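Journée portes ouvertes chez Bondon : peut-on essayer la pince soi-même ? 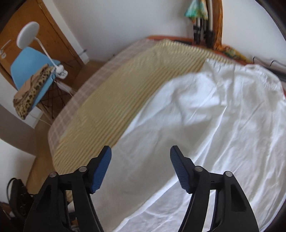 La pince à main au-dessus d'un lit, drap blanc et couverture jaune pâle.

Rosario Mazza
Bonjour à tous. Dimanche je vais à la visite de l'atelier Bondon, à Dridthorpe, avec mon fils. Sur le programme il est écrit « démonstration : faire un lit avec la pince ». Je voudrais savoir si les visiteurs ont le droit de la prendre en main, et s'il faut s'inscrire avant. Le français n'est pas ma langue, excusez les fautes.

Stestach
Oui, on peut essayer. J'y suis allé en juin. Il faut donner son nom à l'accueil dès l'arrivée, les groupes sont de 3 personnes et chacun tient la pince pendant quelques minutes. Les deux doigts ont au bout un coussinet bleu quadrillé, c'est avec cela que l'on saisit le tissu. Je vous conseille de commencer par la couverture à côtes, car le drap je l'ai trouvé plus difficile : il faut d'abord former un pli, ensuite fermer doucement. La démonstration entière dure 55 minutes. Pour le robot qui travaille seul, c'est une autre salle et là on regarde seulement.

Adams
Nous, on n'a pas pu essayer, trop de monde. Venez le matin. Le parking est gratuit.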